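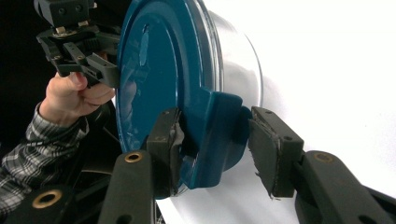

Household Robots, Lecture 4
Can a machine do the kitchen work yet?
Notes prepared by Ida Mühlbauer. Corrections to Abena Ayaaba, please, before the February tutorial.

Last week we finished with factory arms, which repeat one motion on one part. Today we take the opposite case: a lid on a bowl. A child of four can remove it. For a machine it is still a hard task, and I want you to understand where the difficulty sits.

1. What the task contains
Removing a lid has at least these steps: find the edge or the tab, hold it, keep the bowl from moving, break the seal, lift without spilling. In the kitchen we do them as one movement and do not notice them. When you write a program, or when you collect demonstrations for learning, every step can fail separately.

2. Two hands
With one gripper, the bowl slides or turns together with the lid. With two, you can pull at the tab and hold the rim on the other side. But now the two grippers push against each other through the plastic, and a small error in position becomes a large force. Please review the spring model from Lecture 2.

3. Contact
Soft pads help because they forgive small errors. They also wear. Foam tears first at the corners, and a torn pad holds differently from a new one. Students often forget to write down the state of the pads, and afterwards they cannot explain why the results of two days do not agree.

4. Seeing
Clear bowls are difficult for depth cameras, and shiny plastic gives bright spots that move when the camera moves. A camera near the fingers sees the contact well but sees little of the table.

5. Numbers from the Drudard exercise
The Drudard set has 1778 attempts at opening a container. Of these, 1109 were completed, and 419 were stopped in the seal step. The others failed at different places, mostly in the first grasp. Note that a person guided the tool in all attempts. So the numbers tell us what the hardware can do with a human brain behind it. They do not tell us what the robot can do alone.

6. So, yet?
My opinion: for one known container on a clear table, yes, nearly. For any container in any kitchen, no. Shop-floor work is easier because the shop can be changed to suit the machine. A family will not do this.

For next time
Read the Oditz chapter, sections on grasp and slip. Choose one chore at home and write its steps as in part 1. Mark the step where you use both hands. One page is enough.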